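18.10.2021

Gestern Abend also doch ins Ema, zur Vorführung von »Rultovard«. 19 Leute im Saal, wenn ich die beiden an der Kasse mitrechne. Der Film läuft seit Juli auf kleinen Festivals, und überall steht derselbe Satz im Programmheft: ein Werk über Exil und Rückkehr, »gedreht gegen das Vergessen«. Wer solche Sätze schreibt, hat meistens vorher die Förderanträge geschrieben.

Die erste halbe Stunde war trotzdem gut. Lange Fahrten über die Felder bei Firkerthorpe, kein Kommentar, man hört nur den Wagen. Dann kommt die Stimme aus dem Off und erklärt, was man gerade gesehen hat, und ab da war ich raus. Warum traut man dem Zuschauer im Dokumentarfilm so wenig zu? Sechs Jahre Arbeit, heißt es, und dann wird ein Schwenk über eine leere Werkbank mit »Verlust« betextet.

Im Gespräch danach hat jemand von Bayram, der Produktionsfirma, von 4.000 Stunden Archivmaterial erzählt. Glaube ich nicht. Selbst wenn man zu zweit sichtet, sitzt man daran sehr lange, und im fertigen Film habe ich sieben Ausschnitte wiedererkannt, zwei davon aus einem älteren Fernsehbeitrag. Auf meine Frage nach den Rechten kam ein freundliches »Das ist alles geklärt«. Na gut.

Auf dem Heimweg Regen, Bus verpasst. Habe an der Haltestelle noch zwei Seiten Notizen gemacht, die ich heute kaum lesen kann. Einmal steht da »Ton!!«, und ich weiß nicht mehr, ob das Lob war.
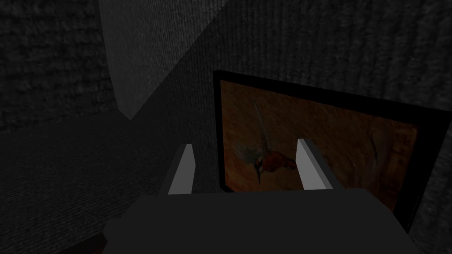
Der Schluss von »Rultovard« beschäftigt mich allerdings noch. Die Rückkehr wird behauptet: Schnitt, Musik, ein Haus von außen, und alle im Saal sollen begriffen haben, dass jemand angekommen ist. Ich hätte lieber drinnen angefangen, in einer düsteren Zimmerecke, mit einem gerahmten Bild an einer Wand, deren Struktur man noch erkennt. Keine Stimme, keine Geige. Vermutlich hätte mir bei Bayram dafür auch keiner Geld gegeben. Für die Besprechung muss ich mir den Film wohl ein zweites Mal ansehen, und dazu habe ich diese Woche keine Lust.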